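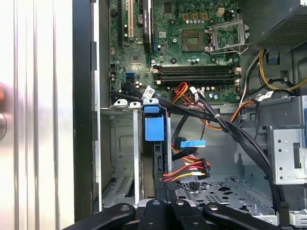 Devcombe
Same problem on ours, planner times out as soon as the cables count as solid. How did you mask them?

Latham
Haven't, that's my question. Wrist cam only, depth is junk on shiny metal. Grasp planner wants the blue drive bracket, then gives up after 5 seconds. Tried 33 seeds, almost all fail teh same way.

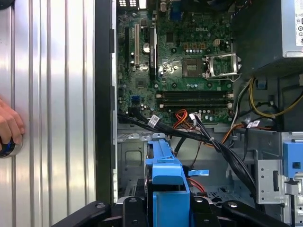
2 replies

Albers
Dont plan off raw depth. Segment the cables, put them in the scene as a soft cost - not collision. Keep the chassis hard. Then replan every 2 cm on approach.

Plulville
try a longer timeout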